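Spare room, round three

October already and the spare room still isn't done. Gwenllian is coming to stay and I promised her a bed she could get into without moving a bag of something first. So, kettle on, phone in the other room, start at the bed and work outwards. That was the plan anyway.

Bedding first. I'd washed the lot, including the set from Hillenside that cost me 81 quid in a weak moment and has been on the bed maybe twice. Lovely stuff, creases if you look at it. Folded it, refolded it, gave up on the fitted sheet like everyone does. Roll it in a ball and put it in the middle of the pile.

Then the bits. Why are there always bits? I found a hair bobble, a jigsaw corner, a receipt from Reliden for 10 coat hangers I have never seen in my life. Spread the old blanket out so I could tip everything onto it and sort from there, which is my mum's trick and still the best one I know. You can see it all. Nothing rolls under the bed. When you've had enough you pick up the four corners and shove it in the wardrobe, though I'm trying not to do that this time.

Soft toys are the hard part. I can throw away a toaster without blinking but put a face on a thing and I'm useless. Kumudini came round last time and told me to hold each one and ask who it was for. Fine for her, her two are grown up and living in Leeds. I held a rabbit for ten minutes and then made a sandwich.

New rule, then. If it hasn't been played with since last winter and nobody asks after it by name, out it goes, or to the charity shop if it's clean and has both eyes. Cardboard boxes go no matter what. I don't care how sturdy it is. I have a whole shelf of sturdy boxes on the landing with smaller sturdy boxes inside them.

Drawers I've not touched. One of them has all the Wanigasekara photos in, from the wedding, and if I open that I'll be sat on the floor till teatime. Leave it shut!! Dust the front, walk away.

Things still on the list:

Hoover under the bed (long nozzle, where is it)
Wipe the skirting
Curtains, give them a shake out of the window at least
Find a lamp that works
Lightbulb for lamp

I did look at storage online last night, got as far as putting a Lelaritz chest in the basket and then saw the delivery was extra and it came in 800 pieces or thereabuots. No thank you. Less stuff is cheaper than more drawers, Kumudini says, and she's right, annoyingly.

Anyway it's getting on for three and I've got the school run, so the last of the sorting will have to wait till after tea. Bin's going down with me when I'm finished in ther. Will report back once Gwenllian has slept in it and given her verdict.
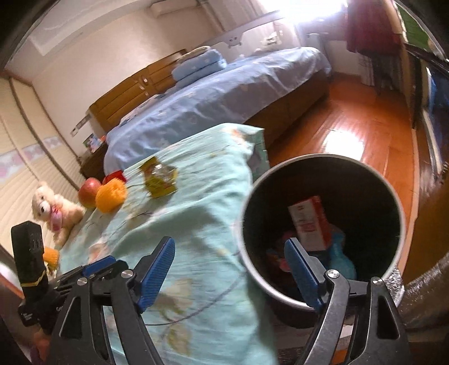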